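Goltby Sloping Metal Bin, Large, Gray: My Review After a Long Winter of Odds and Ends

I have been meaning to write this one up since December, when I finally gave in and bought a pair of these for the big table in our back room. 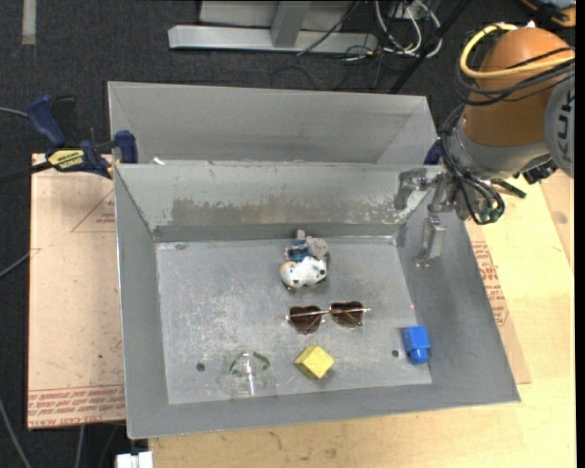
Is a metal bin really any better than a plastic tub for sorting small stuff?

For me it is, mostly on account of the weight. A plastic tub skates across the table every time you reach into it, and a metal one stays put while you rummage.

Now, the longer version, for those of you who like to read the whole thing before spending money (I'm the same way). Our house collects little things. Heart-shaped sunglasses, a toy figure, a yellow block, a bright blue plastic something that surely belongs to something else. I used to pile it all in a drawer, and then I'd have to empty the whole drawer to find one item. With the Goltby I tip things in, spread them over the flat floor and see what I've got. The sloping sides are what sold me. Your hand comes in at an easy angle, and you don't knock your knuckles the way you do with a straight-sided box.

My one real gripe is the finish. It scratches, and I mean it scratches! The floor has gone cloudy with scuffs, the left half worst of all, and there's a wide worn band along the back wall where it has scraped away unevenly. If you want something pretty for a shelf in the living room, keep looking. I've made my peace with it, but at $134 for the pair I did hope it would hold up a little nicer.

A smaller thing: clear plastic is hard to spot against the gray. I've looked straight past a see-through piece more than once, and a sheet of white paper on the bottom helps a lot. There are also two round holes in the floor, so beads and tiny screws should go in a jar first. I learned that one on my hands and knees with a flashlight.

My friend Ikechukwu Idahosa has the Akande tray, and we've swapped back and forth a few times. His is lighter and easier to carry up the stairs, and I'll admit it cleans up faster. But it's shallow, and anything round wants to roll right out of it. I went home happy with mine.

I'd buy the Goltby again for a work table or a garage, and I'd put a folded towel underneath if your tabletop is pale wood like ours. Four stars from me, with the missing one for the scratches.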